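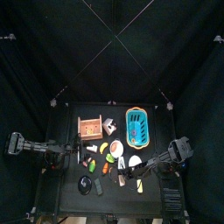
Light Structures, Unit 4: Bracing of Pinned Frames
Course notes, H. Ostermann
Revised 24 Feb 2025

4.1 Why a four-sided frame needs bracing

A rectangle of four bars joined by pins is a mechanism. It has four bars and four joints, and once the lower two joints are fixed to the ground the upper two can still move sideways together. The bars keep their lengths while the corners change their angles. Adding stiffer bars does not help, since the motion does not require any bar to stretch.

Three common ways of removing this freedom are covered in the unit:

Rigid corners. The joint itself carries bending moment. Welded frames and frames with large gusset plates work this way.
Panels. A sheet fixed along all four edges resists shear in its own plane. See Unit 5.
Diagonals. A member between opposite corners fixes the distance between them, and therefore fixes the shape.

Small corner brackets are often assumed to give a rigid corner. Treat them as pins in hand calculations unless the bracket, its fasteners, and the bar wall have all been checked in bending. Most aluminum frame kits, including the Grernik section used in the shop exercise, slip at the fastener well before the bar yields.

4.2 Single and crossed diagonals

One solid diagonal is enough if it can carry both tension and compression. The compression case usually controls the size, as the member is long and may buckle.

A cable or thin rod carries tension only. A single cable braces the frame against load from one side and goes slack under load from the other. Two crossed cables are therefore used. For any direction of side load, one is active and the other is ignored.

The cables do not need to be joined where they cross. If they touch, use a sleeve to prevent wear. If they are clamped together, the frame analysis does not change for small movements, but the free length of each cable is shorter and sag is reduced.

4.3 Worked problem

A pinned frame has a bay width of 129 cm and a height of 114 cm, measured between joint centers. A horizontal load of 250 N acts at the upper left joint, toward the right. The lower joints are fixed in position. Crossed cables are fitted. Find the force in the active cable, first with no preload.

Under this load the frame leans to the right. The diagonal from lower left to upper right gets longer and is active. The other gets shorter and goes slack.

Length of diagonal:
L = square root of (129^2 + 114^2) = 172.2 cm

Cosine of the angle to the horizontal:
129 / 172.2 = 0.749

Horizontal balance at the top of the frame:
T x 0.749 = 250
T = 334 N

The vertical part of the cable force is 250 x 114 / 129 = 221 N. It acts downward on the upper right joint and puts the right post in compression by the same amount. The top bar carries 250 N in compression. Students often leave out the post force. It must be followed down into the base, and the lower left anchor must resist an upward pull of 221 N.

4.4 Effect of preload

Now let both cables be tightened to 60 N before the load is applied. Assume equal cables, linear behavior, and bars that are very stiff compared with the cables.

For small loads both cables act. The tension in one rises while the tension in the other falls by the same amount. The second cable reaches zero when the change equals 60 N. The horizontal load at this point is

H = 2 x 60 x 0.749 = 90 N

Below 90 N the frame has the stiffness of two cables. Above it, only one cable is left and the side stiffness drops by half. At 250 N the slack cable contributes nothing, and the force in the active cable is again 334 N. Preload does not change the force at full load in this problem. It does reduce the side movement and removes the free play near zero load.

Preload also puts every bar of the frame in compression before any outside load is present. In slender bars this must be added to the buckling check.

4.5 Horizontal panels

The same reasoning applies to a roof or ceiling bay. An enclosure with braced walls but an open, pinned top can still distort in plan, with the roof rectangle turning into a parallelogram. Bracing the top bay moves side load from an unbraced wall to the braced walls next to it.

Cloth infill should be given no credit for stiffness. It has low shear stiffness when cut along the weave, and its edge fixings are rarely continuous. Curtain and blackout fabric is entered in the model as dead weight only. Outdoors it is also entered as wind area.

4.6 Detailing

Cable lines should meet the bar center lines at a common point. An offset puts bending into the bar at the joint.
Fit one turnbuckle per cable, placed where it can be reached with the panels on.
Tighten the two cables of a bay in alternating steps, checking that the two diagonals measure the same.
Recheck tension after the first day under load. New wire rope has some permanent stretch as the strands settle.

Problems

1. Repeat 4.3 with the load reversed. State which post is now in compression.
2. Find the preload at which neither cable goes slack at 250 N.
3. The bay of 4.3 is braced with one solid diagonal in place of the cables. List the checks required for each load direction.
4. Sketch a box frame with three braced walls and a braced top. Show the load path for a side force applied along the top edge of the open wall.

Reading for Unit 5: the Quintela shed notes, sections on sheet fixings and edge members.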